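The Tunstall Bag

So the thing about Algirdas Paju is that he can't pack a bag to save his life, and I say that as somebody who has loved him like a brother for 14 years. He packs the way other people empty a dishwasher when guests are at the door. Things go in. Whatever's nearest goes in first.

He was leaving on the night ferry out of Cirunport, and it was already a quarter past four, and he was sitting on my kitchen floor in September sunshine with one shoe on, holding a cheese grater.

"Do they have these there?" he said.

"In Drevby? It's a town, Algirdas. They have cheese."

"Cheese, sure. I mean the grater."

I took it from him and put it back in the drawer, and when I turned around he had picked up the colander.

I should explain the job. There was a boatyard up in Drevby that wanted a man who could do old-fashioned joinery and didn't mind weather, and Algirdas had written them a letter (a letter! with a stamp!) without telling any of us, and they'd written back yes. The pay was 1,444 a month and a room over the sail loft. He'd shown me the letter so many times that it was coming apart at the folds. I'd been very happy for him each time. I was getting tired from it.

"Okay," I said. "Up. Everything out on the table and we start over."

It took him two trips. Eleven socks, no two of which had ever met. His father's block plane in a dish towel. A jar of the plum stuff his aunt makes, which I moved straight to the far end because I know what that lid does. A paperback about Arctic birds, a phone charger, a second phone charger for a phone he lost at Ronotport two summers back, and a swimsuit.

"It's the sea," he said, when I held up the swimsuit.

"It's the sea in Drevby."

"People swim."

I let him keep it. You have to pick your battles, and I was saving myself for the boots.

Justinas Hunt showed up around then, without knocking, eating a peach. Justinas was driving him to the ferry, in theory. He looked at the table, and he looked at me rolling T-shirts into tight little logs, and he said, "Oh good, she's doing it," and sat down to watch.

"You could help," I said.

"I'm the driver."

So I rolled and Algirdas hovered. I put the heavy things close to the back, which I learned from my mother, who once got a whole sewing machine to Tunstall and back on a bus. The plane went in there, wrapped in two sweaters. The jar went in a plastic bag inside another plastic bag inside a hat. I stuffed the socks into every hole I could find, and there were plenty of holes, and then there weren't any, and I still had a raincoat and a flashlight and the birds.

"The book can stay," Algirdas said, in a very small voice.

"The book's going," I said. I had no idea where.

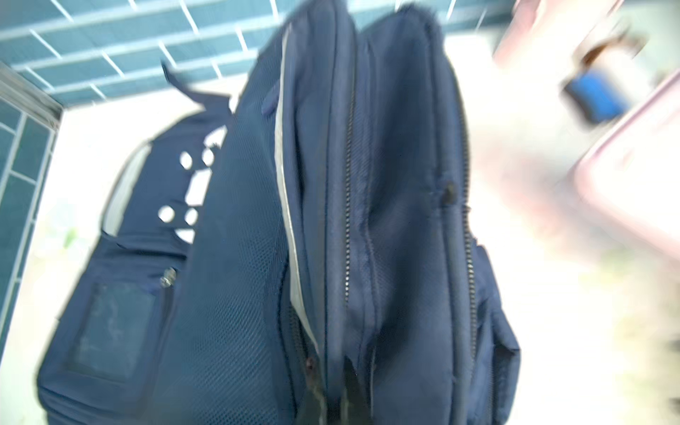

I've never had much patience with zippers. You pull and they think about it. I got my knee up on the chair and leaned on the top with my whole arm while Justinas, who had finally put down the peach, worked the slider along an inch at a time, both of us swearing, and Algirdas stood behind us saying careful, careful, the jar. Then it went! All the way around, and we stood there breathing like we'd carried a piano upstairs.

"My boots," said Algirdas.

They were by the door. Big, brown, tarred at the toes, the size of loaves. We all looked at them.

"You wear the boots," I said.

"I was going to wear the shoes."

"You were going to wear one of the shoes."

He put the boots on. He sat on the bottom stair to do it and took a very long time over the laces, and Justinas went out to start the car, a thing he does when he can feel a goodbye coming and doesn't want to be standing near it.

I'd had a speech. I'd worked on it in the shower. There was a part about how we met and a part about how the key was his whenever he wanted it, and what came out of my mouth was, "Don't open that bag on the boat, you'll never get it shut again."

"No," he said.

"And eat the plum stuff soon. It doesn't keep."

"It keeps for years."

"Well, don't let it."

He hugged me with the bag already on his back, so that I got mostly strap, and he went down the path listing a little to the left. The horn went twice. I washed Justinas's peach juice off the table. It was after six before I went to grate some cheese for my supper and found the drawer half open and the grater gone.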